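5 Aufstellen und erste Inbetriebnahme

Dieser Abschnitt beschreibt, wie Sie den Dörrautomaten Skatura 221 aufstellen, reinigen und zum ersten Mal in Betrieb nehmen. Die Angaben gelten für die Ausführungen mit Drehregler und mit Tastenfeld. Lesen Sie vorher die Sicherheitshinweise in Abschnitt 2.

5.1 Standort wählen

1. Stellen Sie das Gerät auf eine waagerechte, trockene und hitzebeständige Fläche. Tischdecken, Teppich und Wachstuch sind als Unterlage ungeeignet.
2. Halten Sie zur Wand und zu Schränken mindestens eine Handbreit Abstand. Die Lüftungsschlitze an der Rückseite müssen frei bleiben.
3. Führen Sie das Netzkabel so, dass es nicht über die Tischkante hängt.
4. Schließen Sie das Gerät direkt an eine Schutzkontaktsteckdose an. Verwenden Sie keine Zeitschaltuhr.

VORSICHT: Der Luftaustritt wird im Betrieb heiß. Stellen Sie keine Gegenstände auf das Gehäuse und decken Sie es nicht ab.

Hinweis: Der Lüfter läuft während der gesamten Trocknung. Wer über Nacht dörrt, sollte das Gerät in einem Raum aufstellen, in dem niemand schläft.

5.2 Teile reinigen

1. Entfernen Sie sämtliche Folien und Klebestreifen, auch den Transportschutz hinter der Tür.
2. Spülen Sie die Gitter und die Tropfwanne mit warmem Wasser und etwas Spülmittel. Die Spülmaschine ist nur für die Gitter zugelassen.
3. Wischen Sie den Innenraum mit einem feuchten Tuch aus. In den Lüfter darf kein Wasser gelangen.
4. Lassen Sie alle Teile vollständig trocknen.

5.3 Leerlauf vor dem ersten Gebrauch

1. Setzen Sie die Tropfwanne und alle Gitter ein und schließen Sie die Tür.
2. Stellen Sie die Temperatur auf 70 °C und die Laufzeit auf zwei Stunden.
3. Drücken Sie START. Der Lüfter läuft an, die Heizung folgt mit kurzer Verzögerung.
4. Öffnen Sie nach dem Ende der Laufzeit die Tür und lassen Sie das Gerät abkühlen.

Hinweis: Beim ersten Aufheizen kann ein leichter Geruch entstehen. Lüften Sie den Raum. Tritt der Geruch auch beim dritten Betrieb noch auf, wenden Sie sich an den Kundendienst.

5.4 Dörrgut vorbereiten

Legen Sie sich vor dem Schneiden die nötigen Behälter zurecht. Für vorbereitete Stücke genügt ein flaches Tablett mit Rand, für Schalen und Kerne ein Teller. Das Tablett gehört nicht zum Lieferumfang.
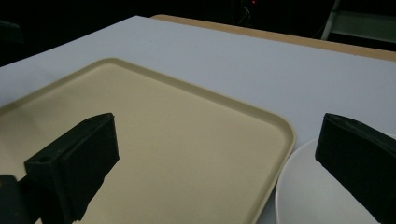 Abb. 5-3: Tablett und Teller am Arbeitsplatz

1. Waschen Sie Obst und Gemüse und tupfen Sie es trocken.
2. Entfernen Sie Kerngehäuse, Steine und Druckstellen.
3. Schneiden Sie alles in gleichmäßige Scheiben. Bei Äpfeln und Birnen hat sich eine Dicke von fünf Millimetern bewährt, Tomaten dürfen etwas dicker sein.
4. Legen Sie helle Obstsorten kurz in Wasser mit Zitronensaft, damit sie nicht braun werden. Lassen Sie die Scheiben danach gut abtropfen.
5. Verteilen Sie die Stücke nebeneinander auf den Gittern. Sie dürfen sich nicht überlappen.

Kräuter werden mit Stiel getrocknet und erst danach gerebelt. Pilze nur abbürsten, nicht waschen.

5.5 Trocknung starten

1. Schieben Sie die Gitter von unten nach oben ein. Sehr saftiges Dörrgut kommt nach unten.
2. Wählen Sie die Temperatur: Kräuter 40 °C, Pilze 50 °C, Obst 60 °C, Tomaten 65 °C.
3. Stellen Sie die Laufzeit ein und drücken Sie START.
4. Tauschen Sie nach der Hälfte der Zeit das oberste und das unterste Gitter.
5. Prüfen Sie gegen Ende eine abgekühlte Scheibe. Apfelringe sollen biegsam sein und beim Zusammendrücken keinen Saft abgeben.

VORSICHT: Die Gitter sind direkt nach der Trocknung heiß. Benutzen Sie Topfhandschuhe.

Die Höchsttemperatur beträgt 85 °C. Sie ist für das Nachtrocknen kleiner Mengen vorgesehen und schaltet sich nach 30 Minuten selbsttätig ab. Zum Garen von Fleisch oder Fisch ist das Gerät nicht geeignet.

5.6 Abkühlen und aufbewahren

Lassen Sie das Dörrgut offen auskühlen, bevor Sie es abfüllen. Geeignet sind Schraubgläser und dicht schließende Dosen. Schütteln Sie die Gläser in der ersten Woche täglich. Bildet sich Feuchtigkeit am Glas, trocknen Sie den Inhalt bei gleicher Temperatur nach. Beschriften Sie die Gläser mit Sorte und Monat, zum Beispiel »Birne, Oktober«. Schimmeliges Dörrgut gehört vollständig in den Abfall.

5.7 Störungen bei der Inbetriebnahme

Anzeige bleibt dunkel: Netzstecker und Haussicherung prüfen.
Anzeige »E2«: Die Tür ist nicht richtig geschlossen. Tür öffnen, Sitz der Gitter prüfen, Tür erneut schließen.
Lüfter läuft, Gerät wird nicht warm: Gerät ausschalten, Netzstecker ziehen, nach zehn Minuten neu starten.
Klapperndes Geräusch: Tropfwanne bis zum Anschlag einschieben.

Lässt sich die Störung so nicht beheben, lesen Sie weiter in Abschnitt 9, »Kundendienst und Ersatzteile«.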